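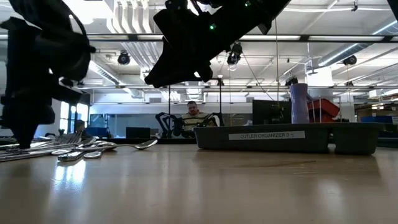

**November, second try at the water spots**

Okay, picking this up again where I left it. The question is still why everything that comes out of the Okon looks like it was rained on and left in a window. Glasses, the steel bowls, and above all the flatware. I was ready to blame the detergent (I always blame the detergent) but I finally got a proper number on the water and now I'm not so sure.

Tap at the utility sink: 19 grains. I ran the strip twice and then did the drop kit, and the drop kit came out the same. That's hard. The house I grew up in had water like that and we had a kettle with a reef in it.

After the softener: 5 grains. So the softener is doing *something*, but it ought to be at 1 or lower, and I'd been going around telling everyone the water in here is soft. Sorry, everyone.

Things I checked on the softener while I was back there getting dust in my hair:

- salt level fine, above the water line
- no bridge, poked it with the broom handle
- bypass valve: **not all the way closed!** Handle was sitting a bit short of the stop. Pushed it home.
- hardness setting was still at factory. Changed it to 19.

I'm annoyed about the bypass because I've walked past it every day for months. Will retest tomorrow morning after it regenerates overnight.

**What the spots are**

Two kinds, and I'd been lumping them together in my earlier notes, so ignore the table from last time. Kind A is chalky white, rings or dots, comes off with vinegar right away. That's plain scale. Kind B is the rainbow film, bluish and gold, mostly in spoon bowls and along knife blades. Vinegar doesn't shift it in a hurry. I'd written "detergent residue??" next to that with two question marks, and I'd now like to take back at least one of them. I think B is heat plus minerals, or maybe silicate out of the powder. Reading up on it made me less certain, if anything.

There's also C, the little orange-brown freckles, but those are rust off something else in the load and they wipe away with baking soda paste. Suspect the old can opener. It's banned.

**Soak test**

Did this on the spottiest pieces from the drawer. White vinegar, straight from the jug, 100 mL in a flat dish, topped up with distilled so it just covered. Room temperature, 7 minutes, rinse in distilled, towel dry.

Kind A gone completely. Kind B a little fainter if I hold it under the desk lamp and want it to be fainter. Then I tried citric acid, a heaped teaspoon in warm water, same time, and that did visibly more on B. Didn't weigh the citric, which I know, I know. Will weigh it next time.

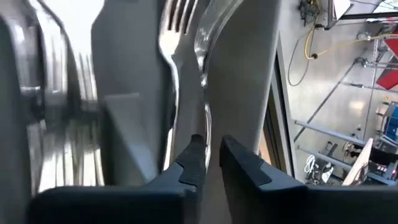
A pencil note turned up next to this page while I was at lunch, saying the soak is beside the point because anything can be cleaned once, and what I should be looking at is how the stuff dries. Same person also wants to know whether I've ever seen the rinse aid light come on in the Okon. I have not! I assumed that meant it was full.

So I opened the little door and the reservoir was bone dry. No idea how long. The light is either dead or was switched off in the menu, and I can't find the menu page for it because our manual is for the model with the other buttons.

Filled it with Purora, since we had a bottle under the sink with the seal still on. Dial at the middle setting. I'm trying hard not to change everything at once, but I've already fixed the bypass, so that ship has sailed. Plan to untangle it:

1. One load tomorrow with rinse aid at the middle and the softener regenerated.
2. Next load, dial down to the lowest.
3. Then same again with the bypass cracked open on purpose to get the old water back. (Put it back after!! Write it on the door!!)

Same detergent throughout, same cycle, heated dry off, door cracked as soon as it finishes. The heated dry I'd like to test separately because it bakes on whatever was in the last drops, and if the pencil person is right about drying then it matters more than anything else I've been fiddling with.

Loading matters too, for what it's worth. Spoons all facing one way nest together and hold water between them, and the touching faces come out worst. I've started mixing them up, handles up and handles down, and it does look better already. Could be wishful.
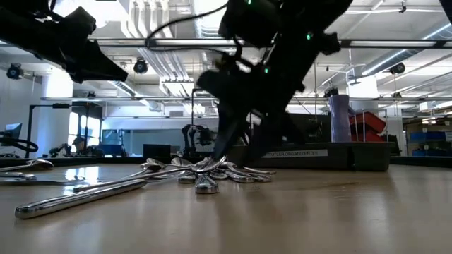
*Mostly spoons, shiny finish.*

Side note on the steel: two of the sets in the drawer behave differently. The older Etance ones spot and then clean up like new. The Gape ones keep a dull patch after the vinegar, down where the bowl meets the handle, and I can't tell if that's etching or just the polish being thinner there. Put a rubber band around one of each so I can follow the same two pieces through all the loads. Blue band Etance, red band Gape. Please don't take the bands off.

To do:

- buy more strips, down to the last few
- weigh the citric
- find the right manual, or take the panel apart and see if the light even works
- ask the pencil person what they do about glasses

7:30 am, added: softened water now reads under 1 grain. Load one is in.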